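Sunday, late evening

I could not sleep well again, so I got up at six and studied for the language exam. There are 977 words in the list and I know maybe the easy half. The verbs with "get" are the worst. Get over, get by, get through. In my language each one is a different verb and you can see the difference at once.

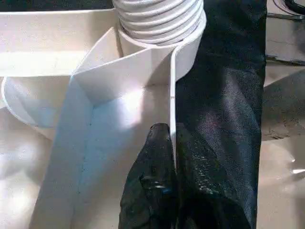

White hose and its collar.

After breakfast I walked to Bredham along the river. The path was muddy near the bridge and I had the wrong shoes. In the bakery I ordered in full sentences and the woman answered me at normal speed, which made me proud for the whole way back. I bought three rolls and a poppy seed cake. The cake is not like at home in Skosar, it is too sweet and there is not enough poppy seed, but I ate two pieces.

My mother called in the afternoon. It rained all week there and the plums will be late. She asked if I eat soup. I said yes. I must cook soup tomorrow so that it becomes true.
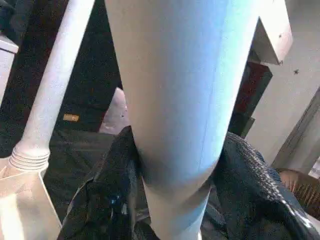
The pale leg, with a white spindle to the left of it.

In the evening I wrote one page about my first winter here, for the writing part. The limit is 700 words and I stopped at 933, so I have to cut. I do not want to lose the part about the night bus, but I think it is the part that must go. Tomorrow I will read it again aloud.

I also need to buy stamps and answer the letter from Oravec before it gets embarrassing.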